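**Mending month is back at Laxdal Hall!**

5 January 2019

Last winter we tried something new on the upper floor of Laxdal Hall – four weeks of open mending tables, with tea, good lamps and as much thread as anyone could use. By the end we had over 700 pieces of clothing in the repair book, and people were still turning up on the last evening with bags of socks. So we're doing it again, and I could not be happier.

Rania Sayegh is running the darning table, and if you have only ever seen darning done as a lumpy gray knot in the heel of a sock, please come and watch her. She weaves little checked squares in two colors, so neat that I've started hoping for holes. Her trick (she won't mind me passing it on) is to start well outside the worn part, where the knit is still strong, and to leave a tiny loop at the end of every row. The loops take up the shrinkage in the first wash, and the patch stays flat.

Svend Dalsgaard will be back on collars and cuffs. Turning a collar is such a satisfying job! You unpick it from the stand, flip it over and sew it back, and the frayed fold disappears underneath. It takes him 45 minutes by machine. My first one took me most of a Saturday-length afternoon and came out slightly crooked, and I still wear that shirt to work.

We also have a new corner for thin summer cotton, the stuff that tears if you look at it wrong. Bring blouses, pajamas, pillowcases, old baby clothes. Use a fine needle, size 60 or 70, and put a scrap of soft cotton behind the weak spot before you stitch anything.

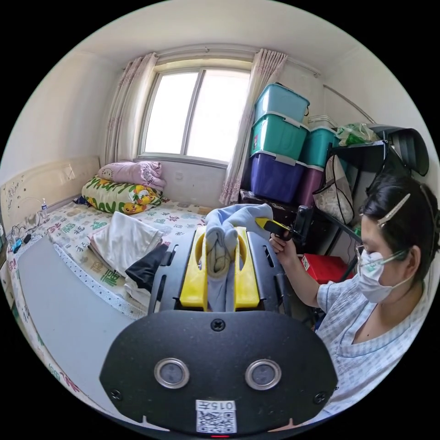 Do I need to wash my things before I bring them?

Please do, and dry them fully as well. Clean fabric is kinder to the needle, and a patch sewn on before the first wash can pucker later.

The Ganham branch has lent us two more sewing machines, and the button drawers have been sorted by size at last, all 63 of them – shirt buttons are on the left, coat buttons at the bottom, and the odd ones have a drawer to themselves that I could dig through for hours. Thread and patches are free. Zippers cost whatever we paid for them, so have some change in your pocket.

If you'd like a seat at Rania's table, put your name on the sheet by the front desk. The other tables are drop-in. Anything left unfinished can go on the shelf with a name tag and wait for the next session, and whatever is still there in May goes to the Jernura clothing swap.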